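Sorting the cable drawer, and what to do with thin cord

26th January

I have been putting off the cable drawer since we moved the desk. It is the second drawer down, the deep one, and by December it would only close if I pushed the pile flat with one hand and shut it with the other. Last week I took everything out and dealt with it. It took two evenings. I am writing down what I did because I will want to remember the order next time, and because a couple of people asked after the post on the tool rack.

Most of what was in there was ordinary. Phone chargers for phones we no longer own. Extension leads. A printer cable as thick as my finger. Those are easy. You hold the plug up, you know what it is or you don't, and it goes in one of two boxes. I was through the thick stuff on the first evening, before supper.

The hard part was the thin stuff. Under the chargers was a layer of cord, string, picture wire and light braided cable, all of it worked together into one mat. Some of it came from a blind I took down in the old apartment. Some was left over from hanging things. A fair amount was short lengths I had cut off something longer and kept, for reasons I can't give now.

Thin cord behaves differently from thick cable. A thick cable has some spring in it and will mostly come free if you shake the bundle. Thin cord just pulls tighter. I tried shaking and made it worse. What worked was laying the whole mat on the table, finding a loose end, and following that one end back through the pile until it came free. Don't pull. Open the loop it goes through with two fingers, pass the end through, move on to the next loop. It is slow for the first three or four pieces and then the mat goes slack and the rest is quick.

I did all this on the teal surface. A plain color with no pattern is a big help with anything this thin. I had started on the kitchen table, which has a busy grain, and I kept losing the ends. Gray and white cord in particular vanishes on pale wood.
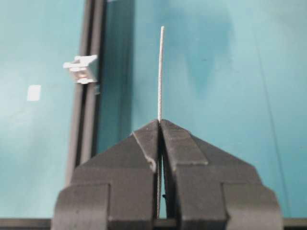
Light gray braided cable, held upright. Very thin, with a white and gray speckle.

Once the pieces were apart I sorted them by thickness first and by material second. I had it the other way around to begin with, and it was a mistake. When I go looking for cord I am nearly always looking for something that will fit through a hole or around a hook, so thickness is what I need to know. Whether it is cotton or nylon only matters after that.

The thin braided kind got its own group. I like it for hanging light things and for tying up plants, and it lies flat in a drawer if it is put away properly. The trouble is the ends. A braid that has been cut with scissors starts to open up, and after a year in a drawer you have a little brush at each end that won't go through anything. My routine now is to wrap the place I want to cut with one turn of tape and then cut through the middle of the tape. Both sides come out sealed. If the cord is synthetic I melt the end a little with a lighter and roll it on a damp cloth. I don't do that with anything that has metal in it, or with anything I can't identify.

After that I measured. I have a folding rule that lives in the same drawer, but it is only good for short lengths, so for the rest I used marks on the edge of the workbench. The longest piece of usable cord was 1540 mm. I had been sure there was something longer in there. I was about to order another roll from Serkau, and having the actual number in front of me made that easier to decide. I ordered the roll.

Anything under 30 cm went in the trash, except the picture wire, which I will use down to almost nothing. This was the rule that made the biggest difference to the drawer. I had a sandwich bag full of pieces too short to tie around a jar.

The pieces I kept are wound in figure eights around my thumb and little finger and closed with a paper band. I write the length on the band in pencil. Winding in a plain circle puts a twist in the cord with every turn, and you get all of those twists back when you unwind it. The figure eight cancels them out. I was shown this years ago with garden hose and it took me until now to use it on anything smaller.

The drawer itself needed dividers. I looked at the ready-made trays and the Istilier set was nearly right, but it is made for cutlery and the long compartment wasted most of the depth. In the end I used four Favedis boxes, the low ones without lids, and cut a strip of cardboard to stop them from sliding when the drawer opens. The drawer is 600 mm wide inside and the boxes fill it with a gap on one side, and the folding rule goes in the gap. Chargers at the front, extension leads behind them, then cord, then the small box of hooks and clips.

I also want a straight line to work along. For threading and for cutting to length it is much easier if the cord is stretched out and has something to run beside. Stretched along a straight edge, a thin line shows up any kink, and you can run a thumb down it to feel for a worn place. I went over every piece over a meter this way and threw out two that had gone thin in the middle. They would have held a plant. I wouldn't have trusted them with a mirror.

I have considered fixing a permanent edge to the back of the bench, with a stop at one end and a scale marked along it. There is an old curtain rail in the shed from the house on Oláh, which might do. The paint is coming off and it would need cleaning up first, and I don't want to drill into the bench until I'm sure where I want it. For now something loose that I can put away is fine.

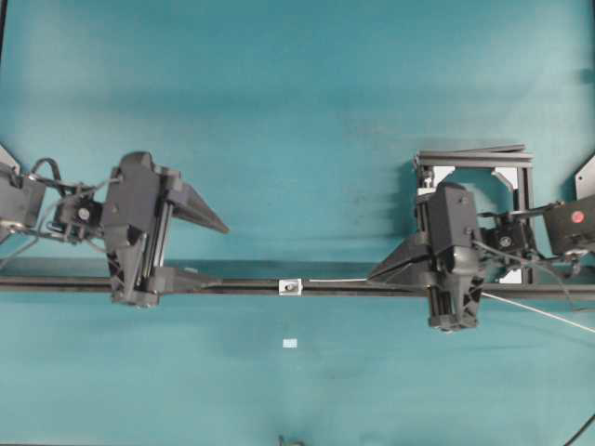
How long should the pieces be before you bother keeping them?
It depends on what you hang and tie. Thirty centimeters is the shortest I keep, and that is enough to go once around a jar or a plant stake with room for a knot. If you mostly use cord for pictures, I would set the limit higher.

The last thing was the box of unknown chargers. I have put the whole box on top of the wardrobe with a note of the month on it. Anything we haven't gone looking for by next December goes to the electronics recycling point. I did look up a couple of them by the numbers on the plug and matched one to the old bathroom radio, so that one is back with the radio.

Cost for the whole job was 20 for the boxes, plus the roll of cord, which hasn't arrived. The drawer closes with one hand. The third drawer down is batteries, bulbs and the spare door handles, and I'll get to that when the roll comes and I have to be at the bench anyway.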